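June 14, 2025
Mendham room, table by the folding screen

Came in meaning to finish the Prarnstead write-up and ended up sorting the junk table instead, so this is mostly notes to myself (and to whoever goes looking for the sauce).

The left side has turned into a pantry. Water bottles, a green bottle with a green cap, the one with reddish-brown sauce in it, plus the big translucent green bottle with the neck cut off, which I keep wanting to use as a scoop or a funnel. Please don't recycle it! The food containers are staying for small parts. I'd like the ribbed-lid one for fasteners, but I'm not fussy.

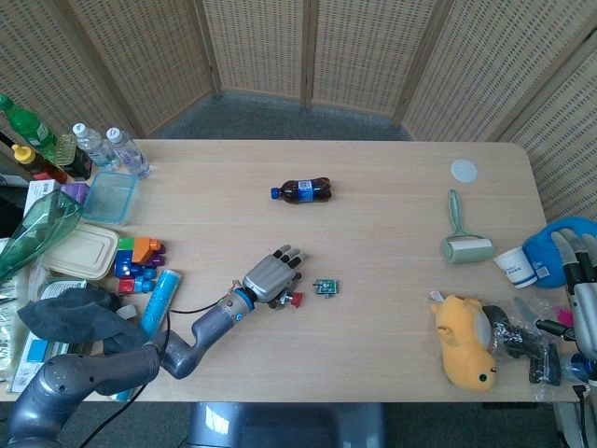 1. Small stuff in the middle

The little cola bottle still has cola in it. I've decided it's mine unless I hear otherwise by July. The red emergency-stop button needs to go in the Ilon drawer with the other switches. It's a nice chunky one, metal collar, black contact block on the end, and I'd hate for it to vanish into the toy blocks. The tiny green tank sits right next to it and I'm fond of it, so it gets a spot on my shelf. Careful with the gun barrel, it's really thin.
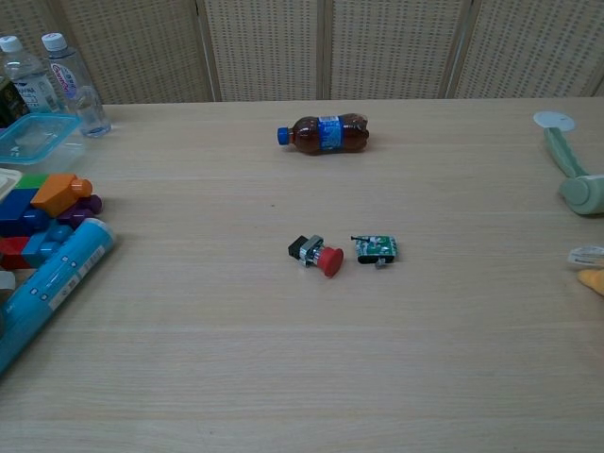

2. Blocks

They go back in the Deschamps crate, all colors together. I tried sorting them by color once and lost a whole afternoon to it, never again. The crate lives on shelf 11 now, label 405, and I still need to fix the old label that says 153.

3. Still to do

Move the drinks to the kitchen end before any of them tips over on something that matters. Wipe the table down after that, the pale wood shows every ring. The screen can stay where it is for now, I like having it behind the table, it makes the corner feel like its own little room.

Also: buy 5 more lidded containers, the clear kind with the blue tint if they still sell them. Write-up tomorrow, first thing.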